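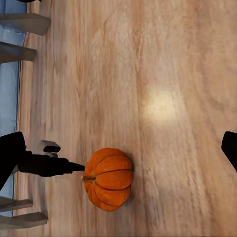 Small pumpkin, on its side.

COVERING A LONG FRAUD TRIAL — speaker notes
Last updated: 26 December 2023

Slot is 30 mins inc. questions. Don't run over, the next lot need the room.

Start with the Honier case. Who's heard of it? (Expect few hands.) Property investment, four defendants, sat 15 weeks. Public gallery full on day one, then me and a man doing his crossword.

Quick outline, don't get bogged down:
- Honier sold shares in storage units
- units were meant to be run by Jurkine, at the Mandagi site
- prosecution said most of the units were sold more than once
- defence said bad record keeping, no dishonesty
- two convicted of conspiracy, one cleared, jury couldn't agree on the last

Say clearly that the cleared one was cleared. People always ask. Do not speculate about the fourth, retrial was dropped and that's all I can say.

The opening

Prosecution opening is a gift. Whole case in plain words, in order. Get it down. Ask for the written note afterwards, sometimes they'll hand it over, sometimes not. But check against what was said in court — report what the jury heard.

Read out bit from my notebook here (green one, page with the folded corner). Show how bad my shorthand got after lunch.

The boring middle

226 exhibits in the bundle. Mostly bank statements. The accountant was in the box for days and I filed almost nothing. Mistake. The Staron invoices came up in that stretch, in passing, and the whole of the closing speech hung on them. I'd written "Staron??" and underlined it.

So:
- keep a running list of exhibit numbers, one line each
- note the time when anything odd gets said
- if you miss a day, say so in your own notes, don't fill in from memmory
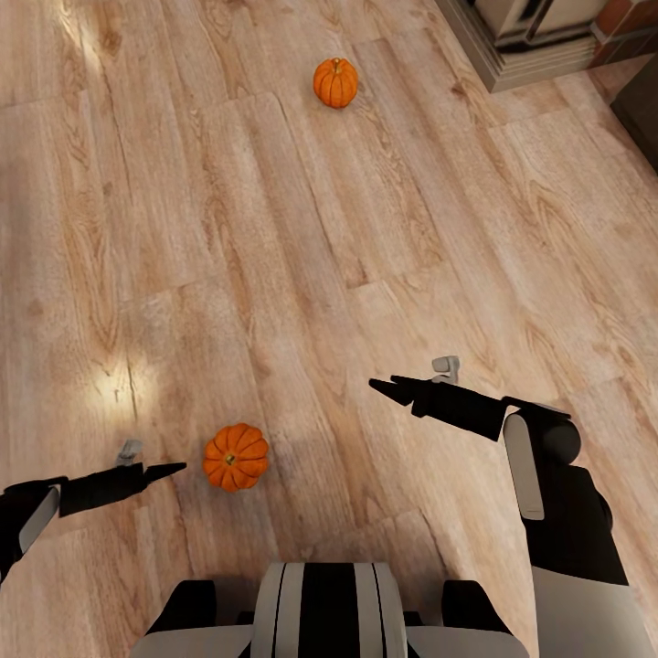

Pair of small pumpkins on the floor.

When the jury goes out

Go slow on this bit. It's where new people get in trouble.

Anything said while the jury is out of the room can't be reported until the case is over. Legal argument, rows about evidence, all of it. In November we had nearly a full morning of it and somebody in the gallery posted a line on their phone. Judge was told within the hour. Everyone back in, warnings, delay.

Also — postponement orders. Check the court door, check with the clerk, check again after lunch. "I didn't know" won't get you far.
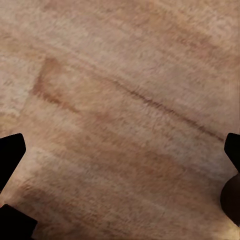
Verdict day

Long wait. Bring food. Have two versions written, guilty and not guilty, and name the files so you can't mix them up. Verdicts came back in peices in our case, count by count, so my two versions were no use and I dictated from the corridor.

Sentencing was weeks later. Get the judge's remarks in writing if they're released, quote from those.

Questions — likely ones
- Can anyone sit in? Mostly yes, no bag searches skipped though, allow time
- Can you take notes in the gallery? Normally yes, ask an usher if challenged
- Recording? No. Not without permission, phone off
- Will there be an appeal? One application lodged, don't know more

Handout is on the chairs. Collect spare copies at the end.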